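Tullo Hand-Held Demonstration Gripper (pair)
Item no. 2761
Sold by Fulosport Automation Supply

Availability: in stock
Sold as: matched pair, left and right
Warranty: 2 years

Overview

The Tullo is a hand-held gripper for showing a robot how to do a task. You hold one in each hand, carry out the job at normal speed, and the recording is used to train an arm fitted with the same jaws. There is no robot in the room while you do it. Demonstrations can be collected at a kitchen bench, in a store room or on a packing line, and the arm stays free for other work.

Most customers come to us after trying remote control first. Driving an arm with a leader arm or a joystick works well for slow, careful jobs, and we still sell the Zürcher leader arm for that purpose. For sorting, packing and tidying, people work a good deal faster with a gripper in the hand, and new operators need less practice before their recordings are usable.

What it handles

The Tullo suits light household and retail goods: small cartons, tubes and jars, soft toys, folded fabric, hard plastic cases. The ridged pads are made to hold on fluffy or slippery surfaces without a hard squeeze. It is not rated for glass stemware, hot items or anything with a sharp edge.

Soft goods and stiff goods behave differently in the jaws, so record both. A plush item will compress and needs a deeper close. A carton will buckle if you close as far as you did for the plush. We suggest mixing the two in the same session instead of doing a block of each.

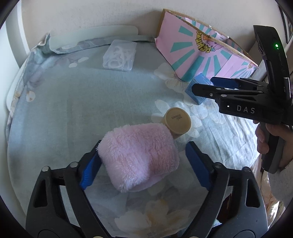

Festness, March

Two-handed sorting on a bed is one of the standard practice layouts at our Festness workshop. A made-up bed gives a little under the jaws, which teaches operators to come in level and not push down. The goods are everyday ones: a pink plush, a beige cylinder with a batch or date code on the cap starting 2025, a light-blue box, a clear case and an open pink carton with a teal sunburst inside. Jaws with blue pads are used in both hands, and either hand can take the nearest item.

Viera Vaněk runs the workshop and wrote the notes below for first-time operators.

"Open the jaws fully before you reach. People tend to half close them on the way in, and the arm will copy that. Pause for a moment once you have hold of the item, then lift. If you drop something, keep going and pick it up again. Those recordings are useful and we don't throw them out. Change the layout between takes, even if it's only turning a box on its end."

Using the pair

Charge both units before the first session. Pair them to the base, set them down side by side and wait for the tone. Recording starts and stops on either grip.

Keep your free fingers behind the jaw links. Keep sleeves rolled up so that cuffs stay out of the recording. If you change hands partway through a task, stop and start a new take.

When items overlap, as they often will on a crowded surface, take the front one first. Operators who reach over the top tend to knock the rear item, and the arm picks up the same habit.

In the box

Left and right grippers
Base and power supply
Spare finger pads, blue
Hex key for the pad screws
Carry case
Printed operator guide

Care

Wipe the pads with a damp cloth. Fibres from plush and fleece collect between the ridges and reduce grip, so brush them out at the end of each day. Worn pads should be replaced on both hands at the same time. Do not use solvents on the jaw links.

Training and support

A half-day operator session is available at Festness every Wednesday for up to 3 people. Bring your own goods if you can, including any packaging your robot will have to deal with. Repairs and pad orders go through the parts counter. Please quote the item number when you call.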